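Where the Shoes Go: Storage at the Front Door

Footwear is the most frequently handled clothing item in most homes and often the worst stored. A household of 3 adults will keep 7 or more pairs in active use during February, when winter boots and indoor trainers overlap, and the usual entry closet was built for coats. The shoes end up on the floor, one ahead of the other, in the path of the door.

Storage for shoes is a matter of width before anything else. Shelf makers quote capacity in pairs, but the figure assumes both shoes face the same way with their inner sides touching. Stored that way, a pair takes up the least width it can without stacking. Separate the two by a finger's width and a shelf rated for four pairs will hold three. Stored heel to toe, a pair with a narrow heel may save a little more, although padded collars tend to cancel the gain.

Depth is the second limit. The Arnier hall rack has shelves 300 mm deep, enough for most adult sizes. A size 43 trainer clears the front rail with little to spare. The shallower Lillow unit tilts each shoe downward, which reduces the projection into the hallway but lets smooth soles slide. A strip of cork or rubber along the lower lip corrects this.

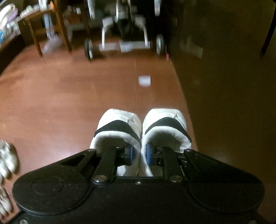
HOME / ENTRYWAYS

White shoes set the standard for the rest of the shelf. A pair with white overlays, a knitted collar and a black band over the instep shows marks in three places: along the overlay seams, at the blunt front of the toe, and inside the collar. Ribbed knit holds dust in its channels and should be brushed along the rib with a soft, dry brush. Mesh can be wiped with a damp cloth, but should not be soaked, as dirt carried into the weave dries as a gray ring.

Shoes of this type are best lifted together by the inner walls, where the two openings meet. The pair stays aligned and the outer faces are not touched. Lifting by the collar alone stretches the knit over time.

Wood floors need their own precautions. Grit held in a tread will scratch a finish when the shoe is dragged, so pairs should be lifted and set down. The floor should be swept before the shoes go back, with attention to the strip just ahead of the toes, where small scraps and debris collect. On reddish-brown boards pale debris is easy to find and dark grit is not. A low lamp helps.

The Tăng tray, a shallow molded liner, suits households that prefer no rack at all. It holds three pairs in a single row and can be rinsed in a bathtub. Zindside sells a similar tray with a raised grid, better for wet boots and harder to clean. Either should sit on felt pads, with a gap left at the wall for air.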